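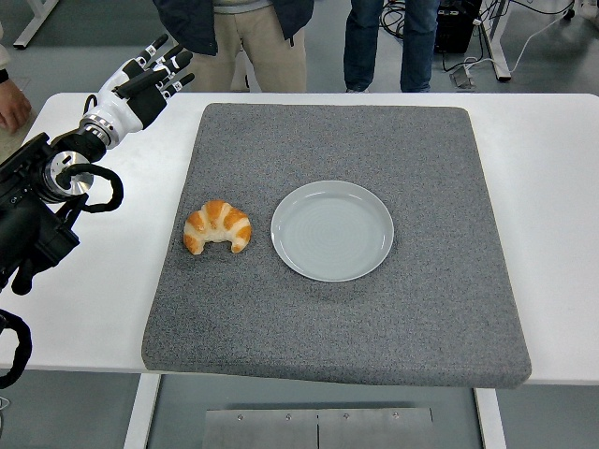 So the breakfast demo finally bit us. Thursday was supposed to be an easy day, just the croissant onto the plate, over and over, until Krishnamoorthy was happy with the numbers. We got through 26 runs and I was already thinking about lunch. Then on the next one the wrist started turning and kept right on turning, way past where it should have quit, and the cable at the wrist went tight as a guitar string. Helju hit the stop. I just stood there with my mouth open (great reflexes, me).

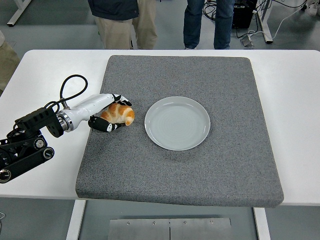
The dumb part is that the soft limit on that joint was there the whole time. I'd changed it myself back in June for a reach test, up to 200 degrees, and never put it back. The planner found a shorter way around and took it, and why wouldn't it?

No one got hurt, but Helju's fingers had been near that wrist a minute earlier, fixing the pastry, and I didn't sleep great. One connector pin was bent and we lost the hand signal, so that's a new cable from Wesberg - 16 days, they say. Ugh!

We've now got the limits in a locked file, and hands stay off the table unless the arm is powered down. Žydrūnas wants a torque cutoff too and I think he's right. I'm testing that Monday with the spare cable, if I can find it.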